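Mar 25, 2019
Sim bench, Wotar arm, clutter table task
R. Alcantara

Carried on with the fault from the Pruitt build. Symptom as before: the arm runs normally through a batch, then on some episodes the gripper closes early, the wrist force reading jumps and the controller keeps pushing down instead of tripping. On the real cell at Stiststead that would be a bent finger at best, so it stays classed as a safety fault until we know why the trip is late.

Ran 162 episodes overnight with the cluttered layout. Target is the blue cloth. Fingers open, come down either side, close, lift. The small ball is left next to the cloth on purpose, as it gives the fingers something hard to meet.

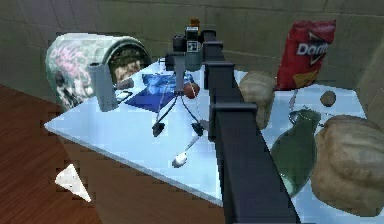
Gripper over the cloth, fingers open. Ball at the right edge of the cloth, spoon in front.

Read through the log for the worst episode. Contact flag goes up at step 1,754. The force limit is set at 70 N and the reading goes past it on the same step, but the stop command isn't issued until 100 steps later. Same gap in the next two bad episodes I opened, to the step. A physics problem would wander about a bit, so I think we are looking at a buffer or a filter window.

Checked so far:
Force limit in the config is the one we signed off. Not changed.
Cloth stiffness put back to the November value. No difference.
Ball removed from the layout. Far fewer early closures, but the late stop is still there when I force a contact by hand.
Collision mesh for the fingers reloaded. No difference.

So there are two faults and we have been treating them as one. The early closure is to do with the ball and can wait. The late stop happens on any hard contact and can't.

Also went over the static parts of the room in case the arm was touching something it shouldn't on the way in.

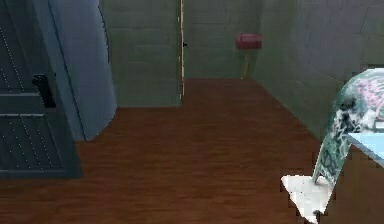
None of the fixed geometry shows up in the contact list for the bad episodes. Walls, floor and cabinet are all clear, and the only pairs reported are finger to ball and finger to table. I'm happy to drop that idea.

Sunita Szabo looked at the safety node after lunch. She found that the Onudport driver averages the force signal before passing it on, and the window length is read from a file that the Pruitt build replaced. She hasn't confirmed that the new file has 100 in it, but it would fit. If so, the trip is comparing the limit with an average, and a sharp hit takes the whole window to show.

To do:
Sunita to diff the driver files against the previous build.
Me: feed the raw signal straight to the trip and rerun the three bad episodes with the same seeds.
Stiststead told by phone not to load this build. Email to follow so it is in writing.

Batch runs stopped for now. Logs kept, please don't clear the scratch disk.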